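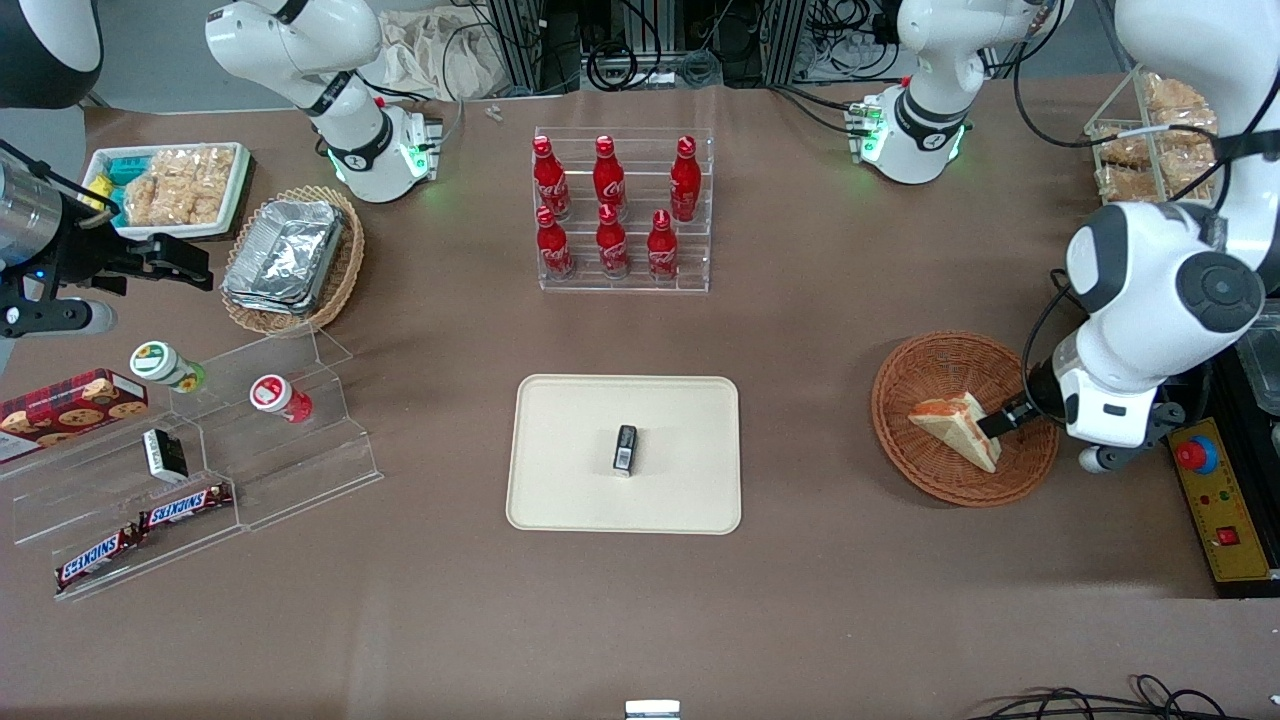 Elisa Lo Presti keeps telling me sandwiches belong in a basket with a cloth under them, and she may be right. I'm still fiddling with my snack table ideas for November!

Shares 27
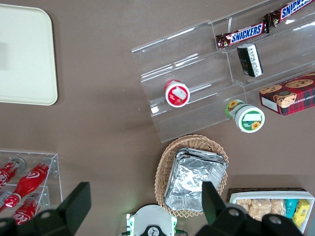
I never know how much sweet stuff to put out (my family would say more, always more). Snickers go on the clear stepped stand, up where people can grab one, and the foil trays get their own wicker basket.

2 comments

Pirninik: Love the baskets, stealing this.

Surdu: Do you put napkins out too? Mine always run out first!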